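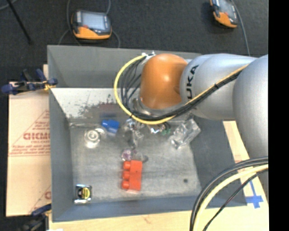 Vernent Big Gray Bin, long term review

Quick one, I've got stuff in the oven. A few people asked whether I still use the big Vernent bin for sorting small parts and whether the new version is worth the extra. Yes and no, in that order.

What I use it for: loose toy pieces, mostly. Building blocks, the little translucent bits, clear round things that could be lids or lenses or wheels off something, who knows. They come in by the bag, I tip them in the bin, pick out the good stuff, the rest goes back in the bag. Did a lot of 2000 pieces in July and that's when you find out what a bin is made of.

The good

Size. It's big. Spread a handful of blocks over the floor and every piece has its own space, nothing hiding under anything else. My old Sorensen tray was the size of a cookie sheet and I spent half my time moving one pile to look at the other pile.

Sloping sides. Love these. Drop a piece against the wall and it slides down to the floor where you want it. Straight sided bins, you get that corner where the small ones wedge in and you're digging with a fingernail. Also means your knuckles don't bang on the wall when you reach in low.

Gray. Boring, I know. But a red-orange block on gray, you see it right away. Bright blue, same. I had a white tub before and the pale pieces vanished, and a patterned one before that (don't ask).

Metal floor. Stiff, doesn't sag in the middle like the plastic ones do once you load them. Wipes down fine with a damp rag.

The not so good

It marks up. The floor looks worn now and I'm not rough with it. The pale shiny panel at the back is worse, it's got a patch of dark speckly scuffs low down that I've given up on. Tried dish soap, tried baking soda, tried the magic sponge things. Some came off. Most didn't. There's a faint reddish area toward one end too, no idea. Doesn't hurt anything but if you like your gear to look new you'll be annoyed inside a month.

Clear pieces. They're a pain in any bin but on a light gray metal floor they really are hard. You're looking for a rim or a bit of shine. My fix is to do the colored stuff first, get it all out, then tilt the lamp low and go round again for the clear ones. Takes longer, works ok. A sheet of dark felt on the floor would probaly do it but then blocks don't slide.

Noise. Metal floor, hard plastic, tip a bag in at 6 in the morning and see how popular you are. I lower the bag right down and let it out slow.

Heavy when full. No handles to speak of on mine. Get help or half empty it first.

Versus the others

Had the Sorensen for 3 years. Cheaper, lighter, fine on a kitchen table. If you sort one shoebox of blocks on a weekend just get that.

Marcus Thibodeaux swears by the Bivum folding one and lent me his for a week. Folds flat, great. But the floor has a seam down the center and studs catch on it every single time. Gave it back.

The newer Vernent is $26 more than mine was and as far as I can tell you get a lip around the top edge and a different sticker. Mortimer Pettigrew at the Zelbridge swap meet had both side by side and I couldnt find 26 bucks in it. Buy the old one while shops still have it.

Tips if you get one

Raise it. Bending over a deep bin on the floor wrecked my back in one afternoon, now it sits on a low bench.

Don't dump the whole bag. A small scoop, clear it, next scoop. Faster overall, I've timed it.

Light from the side, not overhead. Overhead on metal and you get glare right where you're looking.

Turn the blocks stud side up as you go if you're checking for bite marks. Teeth marks are nearly always on the corners.

Wipe it before the first use. Mine came with a greasy film and the first batch all had to be washed again. And do the corners, that's where the fluff goes.

Score: 4 out of 5. One off for the scuffing. Would've been half a point but that back panel bugs me every time I lean in.

Will answer questions when I can, next week is bad. If it's about shipping ask the shop, I picked mine up.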